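Community Help › Automation › Cell set-up and maintenance

Two-arm bench cell: wrist cable pulls tight and one arm drops out

Posted by bench_tech_wpg
Our department operates a two-arm tabletop cell, with both arms mounted on an aluminum rail along the front edge. The cell runs a cord-handling routine written by our integrator, Vutero. After 34 cycles, one arm reliably stops responding when the wrist reaches its furthest rotation. The controller log records fault 683 and the arm must be re-homed. The cable to the wrist was replaced in November and re-tied by our own staff. I would appreciate advice on how it should be routed and whether the board under the mount ought to be replaced as well. 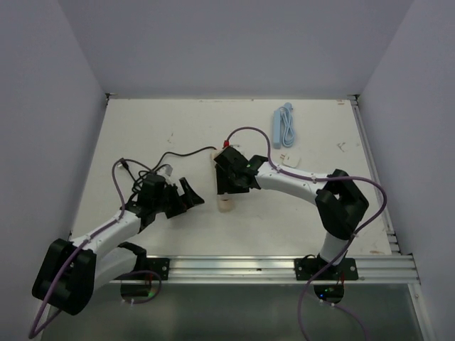
We have two spare boards on the shelf, but would prefer not to open the second arm without cause. The other arm has given no trouble.

Rostam Kiani
I would leave the board alone until the cable has been ruled out. Please proceed in this order:

Power down the cell and support the arm by hand before releasing anything.
Cut the ties on the forearm and at the elbow, and leave the connectors in place.
Move the wrist by hand to both ends of its travel. The cable should form an open arc at each end and should never lift the connector.
Fit new ties on the rigid links only, snug enough to hold but still able to turn under a fingertip - a tie drawn tight beside a joint will fatigue the conductors.
Leave a generous curve at the elbow and check that it clears the base at full fold.

Run the routine at reduced speed for two full sets before returning to normal production. If the fault returns with the cable slack, exchange the boards between the arms and see whether it follows the board.

gazi_user
Had the same thing on a Gazi cell. Replaced the board, fault was gone for a while, then it came back. Never did find out why.

Taltia Support Desk
Members are reminded that fault numbering differs between controller versions. Please consult the integrator's list before ordering parts. Connector retention should also be inspected, as a partly seated plug will produce the same symptom under tension.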